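We use cookies to measure traffic on this site and to remember your settings. By continuing to browse you accept their use. Manage preferences | Accept

Gandero issues safety notice on loss of holding torque in the GH-2 wrist coupling

Cirkstead, May 15, 2021 – Gandero has issued a safety notice to all users of its GH-2 robotic hand when fitted to an arm through the two-stage wrist coupling. A fault in the coupling can allow the hand to rotate under load without a matching signal from the joint encoder.
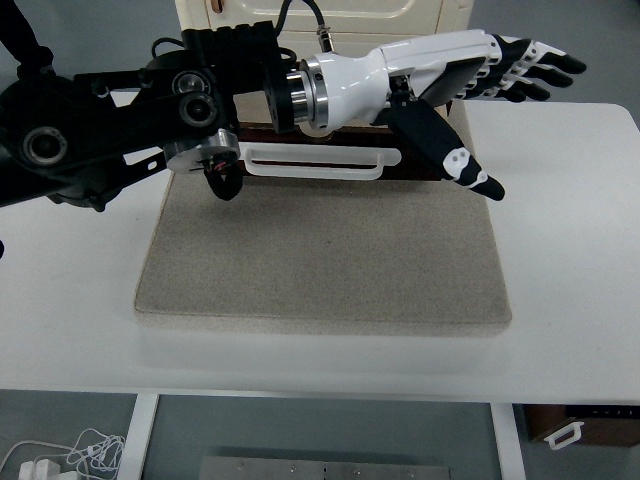
Summary of the fault

The GH-2 is joined to the arm by a mounting flange and a stacked metal coupling. Inside the coupling, a tapered clamping ring transmits torque from the wrist drive to the hand. In affected units the ring can relax after repeated reversals of load. When it does, the hand may slip by several degrees during a grasp while the controller continues to report the commanded angle.

The encoder sits on the arm side of the clamping ring. Slip on the hand side is therefore not measured, and the standard following-error check does not trip. The joint does not stop and no alarm is raised.

No injuries have been reported. One case of damage to equipment is known and is described below.

How the fault came to light

The fault was found at Gandero's test site in Nondham during an endurance programme on handle grasping. The programme uses loop handles and small blocks on a padded table. The hand approaches from above, closes its fingers and thumb on the part, lifts, turns the wrist, and sets the part down again.

At cycle 2,275 the test log recorded a rise in thumb motor current with no change in the programmed path. The operator noted it and let the run continue, as the value was still inside the permitted band. At cycle 2,362 the hand turned while holding a weighted part. The thumb tip was driven into the fixture and the part was dropped. The thumb's end segment cracked and one tendon guide was bent. The cell was guarded and no person was inside it.

The controller log for the final cycle showed a wrist angle within tolerance throughout. Measurement of the hand against the flange afterwards gave an offset of 11 degrees.

Cause

The coupling was stripped and examined by Agyeman, the independent test laboratory engaged by Gandero for the purpose. Its report found that the clamping ring had been assembled with a lubricant on the taper. The assembly drawing calls for a dry, degreased surface. The lubricant lowered friction at the joint, and preload in the clamping screws fell as the ring settled.

The work instruction used on the assembly line had been revised in July of the previous year, when a lubrication step was added for the adjoining bearing. The wording did not make clear that the taper was to be left dry. Final inspection checked screw torque at the time of assembly, and this was correct on every unit sampled. Inspection did not include a slip test under reversing load.

Ekow Dramani, head of product safety at Gandero, said: "The torque figures at assembly looked right, and they were right on the day they were taken. The test we needed was a loaded reversal test, and we did not have one. We should also have stopped the run when the thumb current moved. The limit on that channel was set too wide to be of use as a warning."

Units affected

The notice covers 200 couplings built after the revised instruction came into use. Couplings built before that date are not affected. Arms fitted with a different end tool through the same coupling are included, as the fault lies in the coupling and not in the hand. The serial number is engraved on the outer ring, and users can check it against the list sent with the notice.

Action required

Users with an affected coupling should take the following steps.

1. Stop all lifting work. Lower the arm to its rest position, remove power and lock off the supply.
2. Draw a fine line across the mounting flange and the outer ring of the coupling, using a paint pen.
3. Restore power and run the wrist through the reversal routine supplied with the notice, at reduced speed and with no part in the hand. Keep all persons outside the guarded area.
4. Remove power, lock off again and inspect the line. If the two halves no longer meet, do not use the arm.
5. Report the result and the serial number to Gandero service, whether or not slip was found.

A unit that passes the check may be used for unloaded motion only until the coupling has been replaced. Users should not tighten the clamping screws themselves. Extra torque on a lubricated taper can split the ring.

Cables should be unplugged from the connector above the wrist before any coupling is removed. The finger sensor leads have little slack and may be damaged if the hand is allowed to hang from them.

Replacement and design changes

Replacement couplings will be supplied free of charge, with fitting by a Gandero engineer or an approved service partner. Units used close to people – in teaching and assisted handling, for example – will be dealt with first. Gandero expects the work to be complete by the end of July.

Three changes have been made to production. The work instruction has been rewritten and the lubrication step moved to a separate station. Each coupling is now run through a reversing load test before release. The taper is wiped and inspected under ultraviolet light before the ring is fitted.

A controller update will follow. It compares finger motor currents with the expected load for the wrist position and stops the arm if the two disagree. The update does not measure slip directly and is not a substitute for replacing the coupling. A second encoder on the hand side is under review for the next version of the wrist.

The endurance programme at Nondham has been restarted from zero with a replacement coupling. Results will be sent to registered users when the programme ends.

About Gandero

Gandero designs and builds robotic hands, wrists and control equipment for laboratory and light industrial use. The company is based in Cirkstead and has a test site in Nondham.

Media and service enquiries: Gandero Product Safety, Cirkstead

Sign up to our newsletter for product notices and company news. You can unsubscribe at any time.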